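Brevar 다과 코너 정리 시스템 설치 및 운용 설명서
4장. 작업대 준비, 시연 입력, 근무 체계 전환
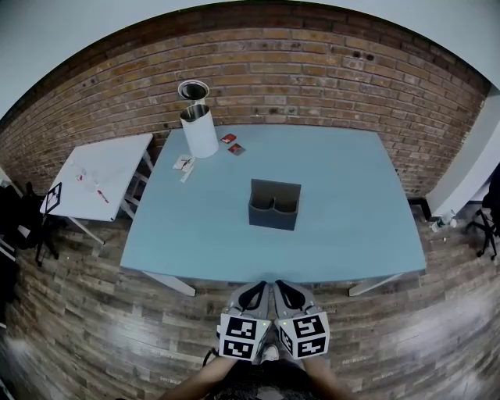 Brevar의 정리 동작은 현장 근무자의 시연으로 정의됩니다. 동작을 코드로 작성하거나 좌표를 직접 입력하는 절차는 없으며, 담당 근무자가 양손에 시연용 그리퍼를 들고 평소와 같은 순서로 물품을 옮기면 시스템이 그 동작을 기록합니다. 따라서 시연 품질은 작업대 위의 물품 구성과 그리퍼 자세에 크게 좌우됩니다. 하늘색 작업대 가운데에 두 칸짜리 진회색 홀더를 두고, 그 왼쪽 뒤에 금속 컵을 꽂은 흰색 원통형 용기를, 용기 오른쪽에 작은 빨간색 소포장을 둔 구성은 이 장에서 말하는 혼합 배치에 해당합니다. 두 그리퍼의 마커 큐브는 무늬가 있는 면이 보이도록 들고 시작합니다. 포장 종류나 컵 개수가 현장마다 다르더라도 아래 절차는 같습니다.

이 장은 Comthorpe 사업장에 설치되는 Brevar를 기준으로 작성되었습니다. 다른 사업장에서는 4.2의 작업대 위치와 4.6의 근무 구분을 현장 조건에 맞게 변경하십시오. 기록 데이터의 보관과 재생은 Kandasamy 관리 소프트웨어에서 처리합니다. 관리 소프트웨어의 설치는 2장을 참조하십시오.

4.1 적용 범위

Brevar가 처리하는 작업은 다음과 같습니다.

소포장 물품을 홀더의 지정된 칸에 넣는 작업
겹쳐 놓인 컵을 분리하거나 다시 겹치는 작업
작업대 위의 빈 포장을 회수 구역으로 옮기는 작업

다음 작업은 Brevar의 처리 대상이 아니며, 도입 후에도 근무자가 수행합니다.

액체가 남아 있는 컵의 처리
컵과 용기의 세척
유통기한 확인 및 폐기 판단
보충 물품의 발주
바닥에 떨어진 물품의 수거

주의: 액체가 든 컵은 시연에 사용하지 마십시오. 시연에 포함된 동작은 자동 운전에서 그대로 재현될 수 있습니다.

4.2 작업대 설치

1. 작업대를 벽에서 떼어 놓고, 네 다리가 모두 바닥에 닿는지 확인합니다.

2. 작업대 상판의 가장자리를 손으로 가볍게 눌러 흔들림을 점검합니다. 흔들림이 있으면 다리 끝의 조절부를 돌려 맞춥니다. 종이를 접어 다리 밑에 끼우는 방법은 사용하지 마십시오.

3. 상판을 마른 천으로 닦습니다. 광택이 생기는 세정제나 왁스는 사용하지 않습니다.

4. 근무자가 앉아서 시연할 위치를 정하고 의자를 배치합니다. 앉은 자세에서 양팔을 뻗었을 때 홀더와 모든 물품에 닿아야 합니다. 몸을 일으켜야 닿는 물품이 있으면 작업대를 앞으로 당깁니다.

5. 보조 작업대를 함께 쓰는 경우 주 작업대의 왼쪽 또는 오른쪽 가운데 한쪽에만 둡니다. 보조 작업대의 물품은 시연 대상에 포함되지 않습니다.

6. 작업 구역 안의 통로에 놓인 병, 상자, 전선을 치웁니다. 그리퍼 케이블은 의자 바퀴에 걸리지 않도록 한쪽으로 모읍니다.

7. Kandasamy의 "작업대 등록" 화면을 열고 상판의 네 모서리를 차례로 지정합니다. 등록이 끝나면 작업대를 옮기지 마십시오. 청소 등으로 옮긴 경우에는 이 단계부터 다시 수행합니다.

참고: 조명을 교체하거나 창가의 블라인드 상태가 크게 바뀌면 등록 화면에 "밝기 재확인"이 표시됩니다. 이때는 작업대를 다시 등록할 필요가 없고, 화면의 확인 단추를 누르면 보정이 실행됩니다.

4.3 물품 배치

물품 배치는 기본 배치와 혼합 배치로 구분합니다. 기본 배치는 홀더와 한 종류의 소포장만 사용하는 구성이고, 혼합 배치는 컵, 원통형 용기, 종류가 다른 포장을 함께 사용하는 구성입니다. 처음 설치한 현장에서는 기본 배치 시연을 모두 마친 다음 혼합 배치로 넘어가십시오.

1. 홀더를 작업대 중앙에 놓습니다. 칸의 앞쪽 벽이 근무자를 향하게 합니다.

2. Kandasamy의 물품 목록에서 해당 현장의 물품을 선택합니다. 목록에 없는 물품은 "새 물품"으로 등록합니다. 등록할 때는 현장에서 부르는 이름을 그대로 입력하십시오. 근무자마다 부르는 이름이 다르면 교대 인계 기록에 사용하는 이름으로 통일합니다.

3. 소포장을 작업대 위에 놓습니다. 나란히 맞추지 말고 위치와 방향을 매번 조금씩 바꿉니다.

4. 컵을 사용하는 경우 겹친 상태, 기울어진 상태, 바로 선 상태를 섞어 시연합니다.

5. 가늘고 긴 포장은 다른 물품 위에 걸치지 않게 놓습니다. 걸친 상태의 처리는 4.5의 보충 시연에서 입력합니다.

6. 배치가 끝나면 손을 작업대 밖으로 빼고 "배치 저장"을 누릅니다.

주의: 유리 용기, 뚜껑이 열린 설탕통, 칼날이 있는 도구는 배치하지 마십시오.

4.4 시연용 그리퍼 준비

1. 그리퍼를 충전대에서 분리합니다. 왼손용과 오른손용은 손잡이 안쪽의 표기로 구분합니다.

2. 손가락 패드의 표면을 확인합니다. 패드가 들뜨거나 갈라진 그리퍼는 사용하지 말고 교체품을 신청하십시오.

3. 마커 큐브의 면을 확인합니다. 무늬가 긁혔거나 스티커, 음료 자국 등으로 가려진 면이 있으면 부드러운 천으로 닦습니다. 닦아도 지워지지 않으면 큐브를 교체합니다. 큐브에 라벨이나 테이프를 붙이지 마십시오.

4. 양쪽 그리퍼의 전원을 켜고 Kandasamy 화면의 연결 목록에 왼쪽과 오른쪽이 모두 나타나는지 확인합니다. 한쪽만 나타나면 해당 그리퍼의 전원을 껐다가 다시 켭니다.

5. 손잡이를 쥐고 손가락을 끝까지 벌렸다가 끝까지 닫습니다. 화면의 막대가 손의 움직임을 따라 움직이면 정상입니다. 막대가 중간에서 멈추면 "개폐 보정"을 실행합니다.

6. 양팔을 작업대 쪽으로 뻗어 손가락 패드가 위를 향하는 대기 자세를 취합니다. 대기 자세는 모든 시연의 시작과 끝에 사용됩니다.

참고: 소매가 넓은 옷은 마커를 가릴 수 있습니다. 근무복의 소매를 손목 위로 걷거나 지급된 밴드로 고정하십시오.

4.5 시연 입력

시연 한 회는 대기 자세에서 시작하여 대기 자세로 끝납니다. 중간에 물품을 떨어뜨렸거나 순서를 틀린 경우에도 기록을 강제로 끊지 말고 대기 자세로 돌아온 다음 결과를 "제외"로 표시하십시오.

1. "시연 시작"을 누르고 대기 자세를 취합니다. 신호음이 나면 기록이 시작됩니다.

2. 옮길 물품에 그리퍼를 접근시킵니다. 물품 바로 위에서 손가락을 벌린 뒤 내려갑니다.

3. 물품을 잡고 들어 올립니다. 상판에 끌면서 이동하지 않습니다.

4. 소포장은 지정된 칸에 넣고, 손가락을 완전히 벌린 다음 그리퍼를 뺍니다. 칸의 벽에 걸린 소포장을 그리퍼로 눌러 넣지 마십시오.

5. 컵을 분리할 때는 한쪽 그리퍼로 아래쪽 용기를 고정하고 다른 쪽 그리퍼로 위쪽 컵을 들어 올립니다. 두 그리퍼가 서로 닿지 않게 합니다.

6. 작업대의 대상 물품을 모두 처리하면 대기 자세로 돌아갑니다. 신호음이 다시 나면 기록이 끝납니다.

7. 화면에서 결과를 "사용", "보류", "제외" 가운데 하나로 표시합니다. 표시는 시연한 근무자 본인이 합니다.

8. 물품의 배치를 바꾸고 1단계부터 반복합니다.

Comthorpe에서 요구하는 시연 횟수는 다음과 같습니다.

기본 배치: 968회
혼합 배치: 1082회

두 횟수 모두 "사용"으로 표시된 시연만 계산합니다. "보류"로 표시된 시연은 현장 관리자와 시연자가 함께 재생하여 판정할 때까지 계산에서 빠집니다. 관리자는 시연자가 없는 상태에서 보류 시연을 판정할 수 없습니다.

보충 시연은 다음 경우에 추가합니다.

포장의 크기나 재질이 바뀐 경우
자동 운전에서 같은 물품의 취급 실패가 반복된 경우
근무자가 인계 기록에 배치 변경을 요청한 경우

주의: 연속 시연 중 손목, 어깨, 손가락에 통증이 있으면 시연을 중단하십시오. 중단한 근무자의 남은 횟수는 다른 근무자에게 자동 배정되지 않습니다. 남은 횟수의 처리는 근무 편성 담당자가 결정하며, 시연 목표일을 맞추기 위해 휴식 시간을 시연 시간으로 전환해서는 안 됩니다.

4.6 근무 체계 전환

자동 운전을 시작하기 전에 다음 단계를 순서대로 진행합니다. 각 단계의 종료는 현장 관리자와 해당 교대의 근무자 대표가 Kandasamy에서 함께 승인합니다.

가. 병행 단계

근무자는 종전과 같이 다과 코너를 정리하고, Brevar는 정리 계획만 화면에 표시합니다. 로봇은 움직이지 않습니다. 근무자는 표시된 계획이 실제 정리 순서와 다를 때 "다름"을 누릅니다. 사유 입력은 선택 사항입니다.

나. 감독 단계

Brevar가 정리를 수행하고 근무자 한 명이 작업 구역 밖에서 감독합니다. 감독자는 다른 업무를 겸하지 않습니다. 이 단계에서 관찰된 실패는 감독자의 업무 실적에 포함하지 않습니다.

다. 단독 단계

Brevar가 정해진 시간대에 정리를 수행합니다. 근무자는 4.1에 기재된 비처리 작업, 물품 보충, 호출 대응을 담당합니다. 호출 대응은 별도의 업무 항목으로 근무표에 기재해야 합니다. 호출이 없는 시간을 대기 시간으로 볼 것인지는 사업장의 근무 규정에 따릅니다.

Comthorpe의 단독 단계는 9월에 시작하는 일정으로 등록되어 있습니다. 일정이 바뀌면 관리 소프트웨어의 "단계" 화면과 게시된 근무표를 함께 수정하십시오. 화면만 수정하면 종전 근무표를 보고 출근한 근무자가 감독자 없이 작업 구역에 들어갈 수 있습니다.

전환 전후의 업무 구분은 다음과 같습니다.

소포장 정리: 전환 전 근무자, 전환 후 Brevar
컵 겹침 및 분리: 전환 전 근무자, 전환 후 Brevar
컵 세척: 전환 전후 모두 근무자
물품 보충: 전환 전후 모두 근무자
배치 변경 결정: 전환 전후 모두 근무자
보충 시연: 전환 후 추가되는 근무자 업무
호출 대응: 전환 후 추가되는 근무자 업무

참고: 업무 수를 기준으로 인원을 산정하지 마십시오. 보충 시연과 호출 대응은 발생 시점이 일정하지 않아 특정 교대에 몰릴 수 있습니다. 감독 단계의 호출 기록을 교대별로 출력하여 근무 편성에 사용하십시오.

4.7 시연 기록의 취급

시연 기록에는 그리퍼의 위치, 손가락 개폐 상태, 작업대 영상이 포함됩니다. 시연 중의 대화는 저장되지 않습니다.

1. 시연을 시작하기 전에 근무자에게 기록 항목과 보관 장소를 서면으로 알립니다.

2. 근무자 식별은 교대 번호가 아닌 시연 번호로 합니다. 시연 번호는 Kandasamy가 임의로 부여합니다.

3. 근무자별 시연 소요 시간을 출력하는 기능은 출고 시 꺼져 있습니다. 이 기능을 켜려면 근무자 대표의 승인이 필요합니다.

4. 휴대전화, 출입증, 서류 등 개인 물품은 작업대와 그 주변에서 치운 뒤 시연을 시작합니다. 개인 물품이 기록된 경우 해당 시연을 "제외"로 표시하고 삭제를 요청합니다.

5. 현장 저장 장치는 시연을 거의 3000회까지 보관합니다. 저장 공간이 부족하면 새 시연을 시작할 수 없으며, 기존 기록이 자동으로 삭제되지는 않습니다.

4.8 일상 점검

교대 시작 시

1. 작업대의 위치 표시와 다리의 위치가 일치하는지 확인합니다.
2. 홀더의 칸에 이물이 없는지 확인합니다.
3. 마커 큐브의 면을 닦습니다.
4. 이전 교대의 인계 기록에서 미처리 호출을 확인합니다.

교대 종료 시

1. 그리퍼를 충전대에 끼웁니다.
2. 보류 시연이 남아 있으면 인계 기록에 시연 번호를 적습니다.
3. 남은 물품을 보관함에 넣고 상판을 닦습니다.
4. Kandasamy에서 "교대 종료"를 누릅니다.

4.9 문제 해결

증상: 대기 자세를 취해도 신호음이 나지 않음
조치: 마커 큐브가 소매나 반대쪽 그리퍼에 가려져 있는지 확인합니다. 가려지지 않았으면 손목을 조금 돌려 무늬가 있는 면을 드러냅니다. 계속 신호음이 나지 않으면 4.4의 3단계와 4단계를 다시 수행합니다.

증상: 화면에서 왼쪽과 오른쪽이 바뀌어 표시됨
조치: 손잡이 안쪽의 표기를 확인하고 그리퍼를 바꿔 쥡니다. 표기가 맞으면 연결 목록에서 두 그리퍼를 삭제한 뒤 왼쪽부터 다시 연결합니다.

증상: 겹친 컵을 한 개로 인식함
조치: 해당 컵을 겹친 상태와 분리한 상태로 각각 다시 등록합니다. 금속 컵은 조명이 반사되는 방향을 바꾸어 한 번 더 등록합니다.

증상: 소포장이 두 개씩 잡힘
조치: 자동 운전을 정지하고 소포장 사이를 벌려 놓습니다. 같은 증상이 반복되면 소포장이 서로 가까이 놓인 배치로 보충 시연을 추가합니다.

증상: 자동 운전 중 컵이 넘어지고 운전이 멈춤
조치: 정지 표시를 확인한 후 작업 구역에 들어갑니다. 컵을 세우고 상판을 닦은 다음 구역 밖으로 나와 "재개"를 누릅니다. 구역 안에서 재개하지 마십시오.

증상: "교대 종료"를 눌러도 화면이 닫히지 않음
조치: 표시되지 않은 시연이 남아 있습니다. 시연 목록의 맨 아래 항목부터 "사용", "보류", "제외"를 지정합니다. 시연자가 이미 퇴근한 경우에는 "보류"로 지정합니다.

위의 조치로 해결되지 않으면 그리퍼의 전원을 끄고 Havholm 기술 지원 창구에 접수하십시오. 접수할 때는 증상이 나타난 단계, 시연 번호, 사용한 배치의 이름을 함께 알려야 합니다. 접수한 시연 기록은 답변을 받을 때까지 삭제하지 마십시오.

4장 개정일: 2019년 5월 9일
개정 내용: 4.6 업무 구분 추가, 4.7의 3단계 변경
발행: Havholm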